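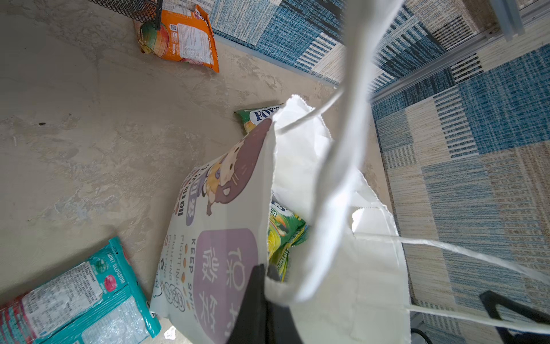
Ralwood Shopping Centre: Returns, Parking and Customer Services

Frequently asked questions

When is the centre open?
The main doors open at 9am and close at 8pm. Individual shops set their own hours within these times. The food hall on the Nurton Road side stays open until 10pm, and is reached by its own entrance once the main doors have closed.

Can I return goods to the customer services desk?
No. Goods must be returned to the shop where they were bought. Each shop has its own returns policy, which should be shown at the till or printed on the receipt. The desk cannot give refunds or hold items on behalf of a shop.

I have lost my receipt. What should I do?
Please speak to the shop directly. Many will accept a bank statement or an order confirmation as proof of purchase. The centre does not keep records of sales.

Do shops charge for carrier bags?
Charges vary. Customers are welcome to bring their own bags into any shop in the centre. Used paper bags may be placed in the recycling points beside each lift, provided that they are clean and empty.

How do I report lost property?
Report the loss at the desk or use the form on the Contact page. Items handed in are kept for 30 days. Food and drink are disposed of at the end of the day. Bank cards are destroyed, and you should tell your bank without delay if yours is missing.

How much parking is there?
The Irnine Street car park has 991 spaces over five levels. Spaces for Blue Badge holders are on levels 1 and 2, next to the lifts. The first 3 hours are free for Blue Badge holders, who must register their vehicle at the desk on their first visit.

I have received a parking charge notice. Can the desk cancel it?
The desk has no power to cancel a notice. Appeals must be made in writing to the car park operator at the address on the notice. Please include a copy of any receipt from the day of your visit.

Can I borrow a wheelchair?
Yes. Wheelchairs are lent free of charge, subject to availability, and may be reserved by telephone. Proof of address is required.

Are dogs allowed?
Assistance dogs are welcome throughout. Other dogs are allowed in the outdoor court only and must be kept on a lead.

Where can I spend a Ralwood gift card?
Gift cards are accepted in most shops. The pharmacy and the post office counter do not take them. Cards cannot be exchanged for cash, and the balance can be checked at the desk.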